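Students at Nendmont College learn to teach a machine by hand

The robotics option at Nendmont College of Technology meets every Thursday at two o'clock and does not finish until the building closes. It is open to second-year students from any department, and the current group has 31 members. Halina Jakubowski, who has led the course since it was approved, spoke to the college newsletter about the term's project and about what she expects from those who take part.

The project, known within the department as Asley, asks students to collect examples of ordinary household tasks using grippers that are held and worked by hand. The recordings are later used to train a robot arm to carry out the same tasks. Ms Jakubowski explained that the choice of subject was a practical one. "We have one arm and a large class," she said. "If everything depended on the arm, most of the students would spend the term waiting for a turn. With the hand-held tools, several groups can work at the same time."

Students begin with simple movements, such as lifting a cup and setting it down again, and go on to folding, pouring and putting things away. Each group is required to submit 70 accepted recordings before the reading week. A recording is accepted only when a member of another group has reviewed it. Ms Jakubowski regards the review as the most valuable part of the course. "They are very strict with one another -- more strict than I would be," she said. "By March they can say precisely why a recording is of no use, and they have stopped making that mistake themselves."

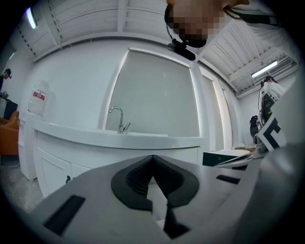
A gripper seen at close range during a Thursday session of the Asley project.

Fuad Araya, a second-year student of mechanical engineering, joined the course with no experience of programming. He said that the early weeks had been slower than he had expected. "I thought that we would be writing code from the first day. We spent two sessions on how to hold the gripper and how fast to move it. My first six recordings were all rejected for speed." He has since been asked to help with the introduction for new members.

Serena Rizzi, who studies computing, is responsible for the shared catalogue in which all recordings are entered. It held 258 accepted items at the time of the interview. She said that agreeing on names for the tasks had taken longer than writing the software. "One group wrote 'put away' and another wrote 'tidy', and they meant the same movement," she said. "We now have a list, and changes to it go through me."

Asked about next year, Ms Jakubowski said that a second arm had been requested and that the decision rested with the faculty. Applications for the autumn group should be sent to Debora Bassi in the departmental office.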